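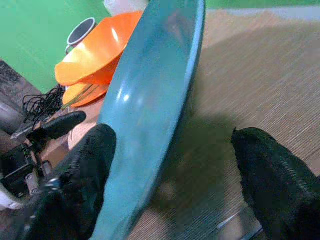 Brostico mix-and-match tableware, teal and orange: three months in

I bought this set against my own advice. The Gatberg listing had 1,529 ratings when I looked, 1,298 of them five stars, and numbers like that make me want to read the ones at the bottom. So I did. Most of the one-star people had received the wrong colour or a box that had been dropped. A few complained about scratching. One was angry about the courier. Nothing there was bad enough to put me off, and our old plates had reached the stage where I was hiding them under the rice.

You buy pieces singly or in a bundle. I went for teal plates, with the saucers and bowls in orange, and left out the serving dishes, which cost too much for what they are. The mugs I skipped as well. We have plenty of mugs, none of them matching, and I've no plans to change that.

First the colour, as it's the whole pitch. The website calls the teal "Lagoon" and shows it looking nearly green. In my kitchen it's bluer than that and a bit mottled, and I like it better than the one advertised. The orange is very orange. If you were hoping for terracotta, move on. A bowl of tomato soup more or less disappears in it, and plain yoghurt looks as though it's being advertised. After a fortnight I stopped noticing, and my partner says she never started.

The gloss is less of a success. It's handsome on the shelf and it throws glare under a ceiling light, and it shows every smear. Greasy food leaves a film that a quick rinse won't move. You need hot water and a proper wipe, underside included. I'd have taken a duller finish without a second thought.

Cutlery marks. The box says "scratch resistant", which in my experience means it scratches. Ours have picked up fine grey lines in the middle of the plates, where a steak knife goes. Most came off with bicarb and a damp cloth. The rest you can find if you tilt the plate towards a window, and I do, so I have. I'd call it average for the price. The Michalski plates they replaced were worse at the same age, and those were dearer.

The raised lip is the best thing about them. It holds gravy. It holds peas. It also gives you something to get your fingers around when you lift a plate off the table or out of the rack, and flat-rimmed plates are miserable for that. The lip means they don't sit tightly when stacked, though, and a pile takes up more height than I'd allowed for. I had to move a shelf up.

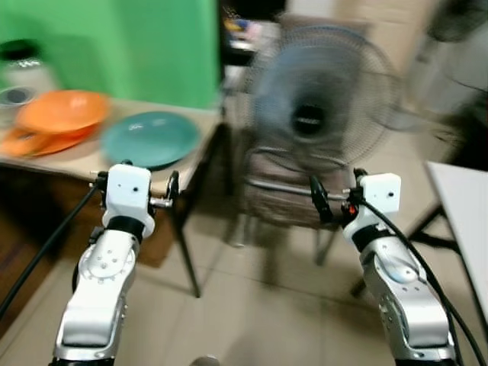 Renata Tokarz wrote in after my short first-week note to say that her orange bowls had faded in the dishwasher by October, while the teal ones from the same order hadn't changed at all, and that she'd bet on mine going the same way. It's a fair warning. Mine go through most nights on the ordinary cycle, top rack for the bowls and bottom for the plates, and I can't see any change yet. Three months isn't long, and I don't have an unwashed bowl put aside to compare them with. I asked Brostico what temperature they'd tested at and got back a paragraph about their passion for colour. Put me down as undecided.

The bowls deserve a separate mention. They flare out at the rim, and the flare is nice for salad and a nuisance for cereal, as the milk creeps up the side when you walk with it. Full of anything liquid, they want two hands. I also don't think much of the idea, pushed hard on the packaging, that the bowl and saucer are "one elegant piece". The bowl goes on the saucer and slides about on it. There's no ring or recess to hold it. For serving dip, fine. For carrying soup to someone in another room, leave the saucer behind.

As for mixing them with other things, I expected the colours to bully everything else on the table, and they don't, or not much. White crockery goes with them without any fuss.

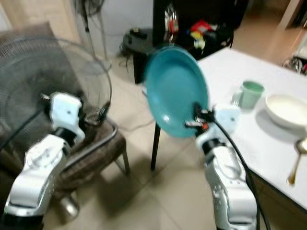 Pale green I was less sure of, but it sits well enough beside the teal. Patterned stuff is hopeless. We tried them with my grandmother's floral side plates one evening and it looked like a raffle.

Drying them is a small ongoing irritation. Stood on edge in our old Ninar rack, the plates lean, and the lip catches on the wire so that one comes out and brings its neighbour along. A rack with wider slots would sort it out. I've refused to buy one on principle, seeing that the rack was here first.

Two of the plates have small nicks on the rim. I did one of them myself on the tap. The other I noticed when I was putting things away, and no one in this house has any information. Gatberg offered a part refund on that one without asking for it back, and I'll give them credit for the speed of it, though I'd sooner have had a replacement. They don't do replacements on single pieces from a bundle. It's in the terms, a long way down.

Would I buy them again? The plates, yes, when they're on special. They spend a good deal of their life on special, so don't pay full price. The bowls, maybe, once I've seen how the orange holds up over a full year of washing. The saucers, no. Ours hold teabags.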